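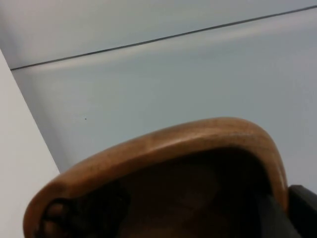 Cempaka Jugah
@cempakajugah · June

Right, a few of you asked about the hillclimb car after Friday, so I'm going to try and get the whole Macedo story down in one go. Get a brew. 1/15

2/ Quick background. The Macedo 1,511 was built in a shed by people who wanted to beat the big factory cars up Surberg hill and nowhere else. It was never meant to be a road car. No heater, no spare wheel, and a boot that just about takes a sandwich.

3/ The number is the engine size in cc, by the way. The class limit was higher than that, so everyone assumed they'd got their sums wrong. They hadn't. They wanted a shorter crank so it would rev, and boy does it rev.

4/ Hüsnü Sezer has owned this one for donkey's years. He bought it as a rolling shell with the engine in crates (plural!) and one crate turned out to be full of bits from a tractor. He still has the tractor bits. I've asked him to throw them out and been told to mind my own business.

5/ The whole car weighs a bit under 800 kilos with me in it, and I had a big breakfast. You feel every pebble. You also feel it change direction the second you think about it, and that takes some getting used to if your daily is a diesel estate like mine.

6/ So, Friday. Practice day at Burberg, dry, bit of wind at the top. First run I was rubbish. I braked for the chapel bend at the place I'd brake in my own car and more or less had to drive up to the corner afterwards. Hüsnü was very polite about it. Too polite.

7/ Second run, much better until third gear. There's a flat spot at 3,000 revs where it just sulks. It coughs, it thinks about its life, and then everything arrives at once. Lovely on a straight. Horrible halfway round a hairpin with a wall on your left.

8/ We spent lunch arguing about it. I said jets. Hüsnü said ignition. A chap two bays down said "it's an old car, love, they all do that", and I'm afraid I was a bit short with him.

9/ It was a bit of both, annoyingly. One of the idle jets was a size too small, and the timing had slipped a touch. We swapped the jet, nudged the distributor round by ear, and got a proper light on it to check before we went out again.

10/ Third run. Oh my days. It pulled clean from the bottom all the way up, and I came out of the hairpin with the tail just starting to wander, and I may have shouted something the marshals could hear. Took roughly 40 hundredths off, nearly all of it in that one corner.

11/ People keep asking how it compares with the Trimgate cars that came later. The Trimgates are quicker, no argument. Wider tyres, proper wing, a gearbox that doesn't need talking to nicely. On a long fast hill I'd take one every time.

12/ But Burberg is tight and bumpy, and the Macedo's so narrow that you get to choose a line where the wider cars just have the one. I think that's how the old team got away with it for as long as they did. Everyone else went for more power and they kept taking metal out.

13/ Some of the metal they took out was quite important, mind. The original pedal box used to crack across the weld, and Hüsnü's has been strengthened with a plate underneath. If you're ever looking at one to buy, get down on the floor with a torch and look there before you look at the paint.

14/ Also check the rear arms where they bolt to the tub, and ask what the gearbox has been filled with. Somebody put modern oil in ours before Hüsnü had it and the synchros hated it. New set, made specially, cost more than my first three cars put together.

15/ Next up is Surberg itself, the hill it was built for. I've never driven it there and I'm already not sleeping. Hüsnü wants to go down a tooth on the final drive, I want to leave it alone. If anyone's run a small-engined car up there and remembers what gearing they used, please shout, my replies are open.

Oh, and for everyone asking about the noise: yes, I got it on my phone on the third run, but you mostly hear wind and me swearing. Will try again with the phone somewhere sensible.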